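May 10, 2024

Bag packing task, second block of demonstrations. Me on the leader arms for most of it, Dong-hyun Han took over after lunch.

Carried over from March: the Zudo recorder config still had the old joint limits for the left elbow. Fixed before starting. If you pull the Perstead branch, check `limits.yaml` first, the left elbow entry should match the right one now. The old value let the leader go further than the follower, and the operator only noticed when the arm stopped answering.

**What we did**

- Homed both arms, checked gripper zero on each. Right was fine. Left closed short, so I redid the zero.
- 20 warm-up runs, not recorded.
- Recorded runs went into the same Vinusau folder as last time. Total is now 1,453 episodes, of which 1,193 are marked good.

The rest are mostly drops and runs where the bag mouth fell shut and the operator spent too long getting it open again. I have left these on disk and only changed the mark. Dong-hyun wants to go through them and see whether the recoveries are clean enough to use. I think some are. A recovery that goes straight back to the bag edge and lifts it is worth having. One where the operator hovers and tries three different grips is probably not.

**How to drive it**

Left hand holds the bag edge, right hand does the placing. We swapped this over for a few runs and it was slower for both of us, so please keep to left holds, right places until we say otherwise. Mixed data made the last policy let go with both hands.

Grip the cloth low, with a fold of it between the fingers. A single layer slips out when the right arm pushes something in. Pull up first, then outward. Pulling outward first drags the whole bag along the floor.

Approach slowly, close, wait a beat, then lift. The pause matters more than I expected when I looked at the replays. Without it the lift starts in the same few timesteps as the close and the policy learns to lift early. Dong-hyun's runs are better than mine on this.

Keep the forearms apart. The right forearm comes across the middle when it reaches for the bag, and the left has to be parked before that. Two soft stops today, both my fault.

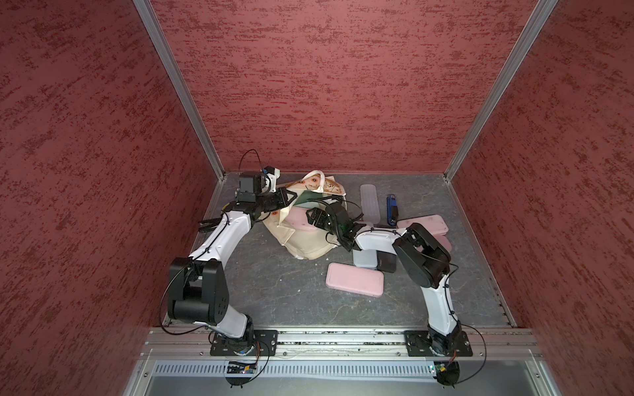
Do we need to reset the objects to the same spots between runs? Move them every time, by hand, and turn some of them as well, but keep everything where the right gripper can reach it without the elbow going to its limit.

**Problems**

Lag on the leader side came back after an hour or so. Restarting the Delacroix bridge cleared it. I logged the loop time before and after but haven't looked at the numbers. If it comes back, stop recording, restart, and throw away the run you were on.

Left wrist cable needs watching when the wrist rolls fully over. I've re-clipped it with more slack.

**Next**

- Label pass on the failed runs (Dong-hyun)
- Train on the good ones only, then again with recoveries added, same seed
- 5 test rollouts per checkpoint to begin with, more if any of them look usable
- Sweep the crumbs out of the seam by the rail
- Write the elbow limit fix up properly so it doesn't get lost in a merge again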